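The tablecloth comes out again

Rarnley has fallen for the printed tablecloth, and I couldn't be happier! For years the cafés along the harbour kept their tables bare (very smart, very chilly on the elbows). Then Itziar Requena opened her shop, Orard, with 40 bolts of cotton and a cutting table by the window, and by October there were lemons, herons and stripes all the way down the hill.

Her favourites are the daft ones. She loves a pattern that makes a child stop eating and point, and she'll happily pull out 9 of them before you've got your coat off.
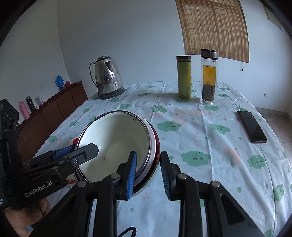

Green cloud faces on white, with a metal bowl on top.

Milagros Sotomayor hems every cloth upstairs, on a machine older than she is. Ask for a deep hem, three fingers at least, as it helps the cloth hang straight and leaves something to let down if you ever buy a bigger table. Wash it before you cut it, too – cotton shrinks, and it always seems to shrink lengthways!

As for stains, she's relaxed. Beetroot goes under the cold tap, candle wax goes in the freezer, and anything left after that gets a plate put over it until pudding.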